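FOR IMMEDIATE RELEASE
19 September 2017

Sandov's cream sofa is back, and I couldn't be happier!

If you stopped by our Trollum store in June you probably heard me grumbling that we'd sold the last cream sofa off the floor. Well, grumble over. Sandov is bringing it back this Friday, and we've made a few changes that you asked for (and asked for, and asked for).

First, the padding. The old one was a bit firm for a Sunday nap, so our workshop in Barbu went through five different fillings before we picked one. It's still only lightly padded, so you don't sink in and get stuck, but my back likes it a whole lot better. I've had one at home all summer and I've eaten more dinners on it than I'd care to admit.

Second, the cover. We stayed with a smooth cream upholstery with soft seams, and yes, it will crease a little where people sit. I like that! A sofa ought to look like somebody lives with it. If you don't, run your palm over it toward the arm and most of the creases ease out.

We're making 25 to start with, and over half are already spoken for. You can order at the Trollum store or at our smaller place in Vokeck, and delivery takes three weeks to either town. The price is $1651, legs and delivery included. Old sofas can go away on the same truck if you tell us when you order.

Come in on Friday and sit on it as long as you want. Bring the kids, bring a book, we'll have coffee on from opening time.

Press folks who'd like fabric swatches or a visit to the Barbu workshop can ask at the Trollum front desk. 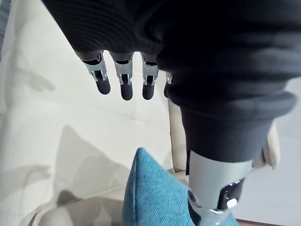
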